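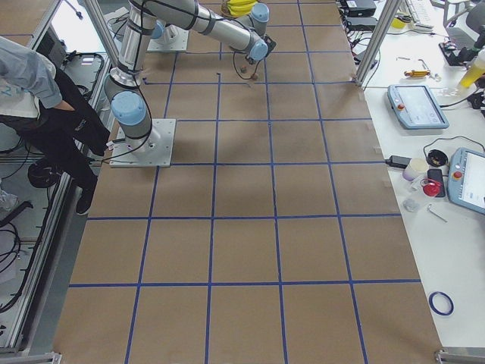 Re: [cell-planning] What to order before the budget closes

Dear all,

I thank you for the answers to my first mail. I put my reply under the parts of Urrego's message, so it is easier to follow.

> I read the list and I think the second gripper must be in this year's
> order. We have two arms on the table and we plan tasks for two arms.
> If only one can hold something, the other one is an expensive lamp
> stand. What did Stukance quote for it?

The quote is 876, with the mounting flange and without the cable. I asked two times about the cable. They say that the cable from the first gripper is "usually compatible," and I do not like to buy on the word "usually." I have asked them to write the cable on the quote with its part number, even if the price goes up a little.

For those who joined the list later: the small equipment line for the cell is 3,000 for the whole year. It does not include the arms, which were paid from the Tredorero project, and it does not include service. Everything else comes out of it: fasteners, tape, paper, power supplies, objects for the picking tests, and the gripper.

> Also, can we please stop replacing the paper every month? A printed
> mat would cost once and be finished.

I asked for a price for the mat. The printer in Anville can make it in one piece, but he needs a final drawing, and we do not have a final drawing. The squares were changed in January and I expect they will be changed again when the arms have a new base position. With kraft paper and blue tape we can change the grid in one afternoon. I propose we stay with paper this year, and I put the mat on the wish list for next year. If somebody can promise me that the grid is frozen, I will gladly change my opinion.

> What is the total now? I lost the thread somewhere between the
> storage boxes and the pendant holders.

The total is 2,887. This has inside:

- the second gripper with flange, as above
- two wall holders for the teach pendants
- cable channel for the left side of the frame, with clips
- a spare power supply for the control boxes
- a set of Allen keys and a tool tray with a lid
- one carton of tape, one roll of paper
- a bench shelf, so the boxes and the keyboard can go up from the white table

So it fits, but there is almost nothing left over, and the gripper cable is not counted. I see two ways. We can take out the bench shelf, or we can order the shelf and build the pendant holders ourselves from the aluminum profile we have in the storage. I prefer the second way. The profile is already cut in short pieces that are good for nothing else.

About the pendant holders I want to add a few words. At the moment the pendants share the table with the screwdriver, the tape and a cup. The stop button must be reachable without moving a cup first. For me this is the first item on the list, before the gripper, and I ask that we do not remove it when the price of something else goes up. Bought or home-made is the same for me.

The cable channel is the second item. On the left side, next to the frame, the cables lie on the floor at the place where a person stands when he works at the near arm. I do not want to discuss this one very long.

> Do we need to buy test objects? The groceries work fine.

They work fine and they are cheap, I agree. I only ask that the fruit is not booked as "equipment" again. Accounting sent the receipt back to me with a question mark, and it took longer to explain than to eat the bananas. Please use the consumables code. For the small hard parts we need a set that has always the same size, otherwise the results from one month cannot be compared with the results from the next. I have put nothing in the budget for that yet. The workshop may be able to cut them from scrap.

Delivery from Stukance is 6 weeks after they receive the signed order. If we want the gripper before the demonstration for Tredorero, the order must be signed this month. I need from you:

1. Yes or no to home-made pendant holders.
2. Yes or no to paper for one more year.
3. Who will measure the flange on the second arm. I do not want to copy the number from the data sheet.

If I receive no answer I will understand it as a yes to the first two. The third one I cannot understand as a yes, somebody has to do it.

With kind regards,
Regula Zaugg

Search the archive Enter keyword Go

Comments (3)

urrego
Yes and yes. I can measure the flange tomorrow before 10, when the arm is parked anyway. Please keep the shelf in.

bench_two
For the home-made holders: put the pendant with the button at the outside end. We made ours the other way at first and had to drill everything again.

M.
Is the spare power supply for both control boxes or only for one? The quote says "1 pc."

Contact the list owner | Copyright cell-planning list, Anville | Back to top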